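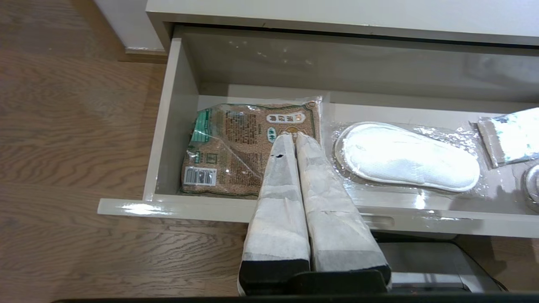 June, subtitle bench, Sostthorpe reels, late afternoon into evening

Picking up from where I left the English track yesterday. The file had 2,907 subtitle events when it came over from Brenar and I've now been through every one of them with the new scan running underneath. I changed the timing on 461. That's a lot more than I told Kamrul to expect (sorry, Kamrul), but most of them are tiny nudges, a couple of frames so a line doesn't hang over a cut.

The old track was made for the shorter TV version, so wherever the scan puts something back, everything after it slides. The biggest jump is in reel three, the ferry terminal sequence, where the TV people took out the whole conversation between the sister and the ticket clerk. I love that scene! It's the first time you get a hint she knew about the second car, and without it her turn at the end feels like it drops out of the sky. No subtitles existed for it, so Maricruz translated it from the dialogue list and I timed it this morning.

Sync point for reel three is the horn, not the picture change. I used the picture change first and was 16 frames early on everything, went and had a coffee, came back, looked at the waveform and felt silly. Write the horn on the cue sheet please, whoever gets there before me.

Names. The old track spells the detective three different ways. I've gone with Egger all through, matching the nameplate on his desk in reel two. The village doctor is still a problem. He gets a first name from one person and a nickname from everybody else, and an English viewer is going to think they're two men. Kept the nickname except in the courtroom, where the formal name is the point.

Then the voicemail. It plays four times and the wording shifts in the old subtitles each time, which makes it look like a clue. It isn't one, the audio is the same recording every time, I laid them over each other to check. So now all four read the same, except the last, where the phone gets switched off halfway and I end the line on a dash. Event 1,326 is the first one, if you want to look at how I broke it over two lines — I'm not in love with it.

Reading speed is okay nearly everywhere. The bar argument is too fast for anyone, with both brothers shouting over each other, so I let the younger one go in a few spots and kept what the older one says about the insurance money. Hina had warned me about that scene and she was right.

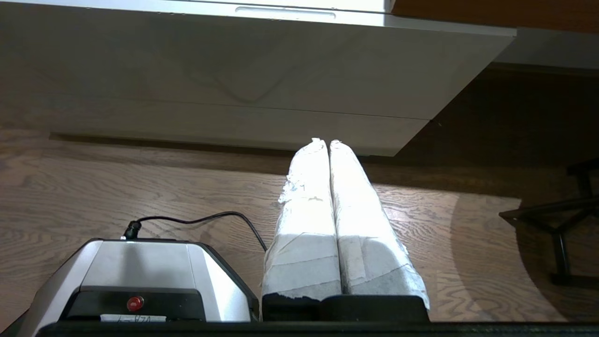
Declan Sheehan: Went through reels one to three on the big monitor after you left. Ferry scene reads beautifully. I'd put the younger brother's "you were driving" back in at the bar, though, even if something else has to go. People will need it when they get to the hearing.

Okay, yes, he's got me there. It's back in, and I took out the line about the coat. Tight, but it fits.

Still to do:
Song over the end credits, need a yes or no from Herkuron on whether the lyrics get subtitled
Italics for the radio voices, reel four only
Ask Consuelo if the handwritten letter gets a caption or stays bare
Export both versions and check the accents survived, last time they didn't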